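Home | Manuals | Towing | Parts | Contact

Jindari Caravan Owner's Manual
Section 7: Driving in Tunnels
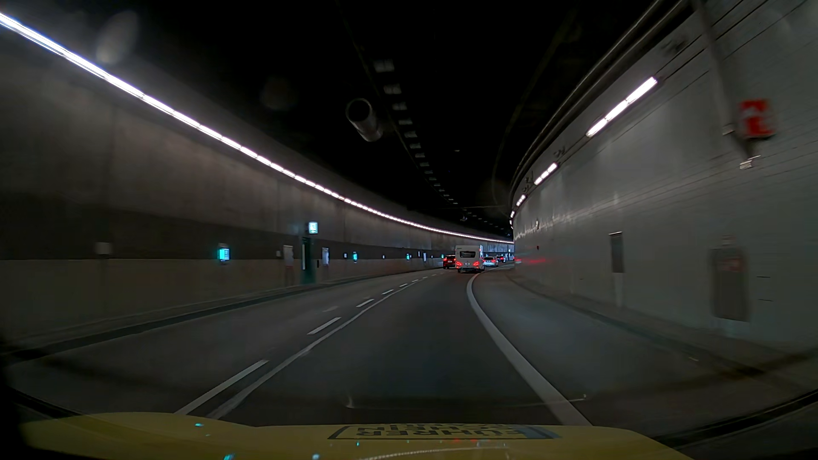 7.1 Before entering

1. Switch on the low-beam headlights. Daytime running lights do not operate the caravan tail lights on all tow cars.
2. Take off sunglasses.
3. Close the roof vents and set the car ventilation to recirculate.
4. Check that the refrigerator is set to 12 V and the gas valve is closed.

7.2 In the tunnel

1. Stay in one lane. Do not cross a continuous line.
2. Keep a gap of at least 2 seconds to the vehicle ahead, more when towing.
3. In a bend, hold the caravan centered between the lane markings. The caravan wheels track inside those of the car.

CAUTION: Brake before the bend. Braking hard in a curve can cause the caravan to swing.

NOTE: Clean the tail light lenses and license plate before each trip. For replacement lenses, see Section 45.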